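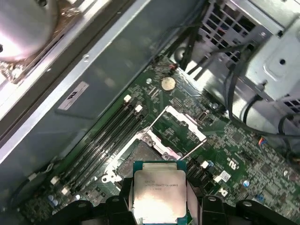
3.2 Clock discipline and holdover

Each node in the test network keeps time with a local oscillator that is corrected at intervals by messages from a reference node. The correction has two parts. The first is an offset, applied in small steps so that no process on the node sees time run backward. The second is a rate adjustment, which accounts for the fact that no two oscillators run at exactly the same speed. We used the Drallent daemon for both, with its default step limit and with logging turned on for every exchange.

The nodes were placed in two rooms. The Unska room is air conditioned and holds the reference node. The Achari room is not, and its temperature follows the weather outside — in July it was warm by midmorning and stayed warm until late evening. We kept the nodes in the second room on purpose, as most small sites that need synchronized logs do not have controlled cooling.

During normal operation every node polled the reference once every 300 seconds. A shorter interval gave slightly better offsets in early trials but also raised the share of samples that arrived while the link was busy, and those samples had to be thrown out. Samples were discarded when the round-trip delay was more than twice the median of the previous 27 exchanges. This rule follows the filter described by Kartha in her earlier work on branch office networks, except that she used the mean.

To test holdover, we blocked the path to the reference node and let each clock run on its last known rate. Blocking began at 6 a.m. on a Monday and was repeated until we had 242 usable runs. A run was counted as usable if the node had been in sync for a full day beforehand and was not restarted during the test. Seven runs were dropped for the second reason, all of them on the same node, which had a faulty power supply.

Figure 4. Clock error during holdover, by room. Error is the absolute difference from the reference, in microseconds, measured over a separate link.

The median error in the Unska room at the end of the first hour was 749 microseconds. Error grew close to a straight line, as would be expected when the rate estimate is slightly wrong but steady. In the Achari room the curve bends upward after sunrise and flattens again in the afternoon (Figure 4). The bend matches the temperature log from the Wikel sensor on the rack door, with a short lag that we take to be the time needed for the cases to warm up.

We did not fit a temperature model to the rate estimate in this section. Yupanqui suggested a linear term, and a version of it is tested in Section 3.4. The results there use the same runs, so the two sets of curves can be compared directly.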